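**Skarmont opens its doors, briefly**

Nine of us took up Dorota Czerwiński's invitation to the Skarmont open day, which promised "the future of sorting" and free coffee. The coffee was in a thermos that may date from 1980.

The sorting was better. Mircea Tudose ran the arm for us and explained that picking things out of a bin is hard, a claim my kids have been making about their toys for years. He took questions for longer than he had planned — mostly from Emanuel Pascu, who wanted to know what it would cost to get one for his garage. He did not like the answer.

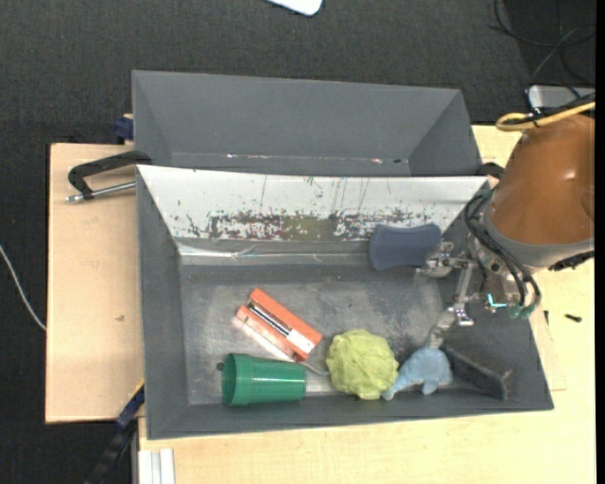 *The arm at work in the front bin, dolphin within reach.*

The next open day is in November. Bring your own mug.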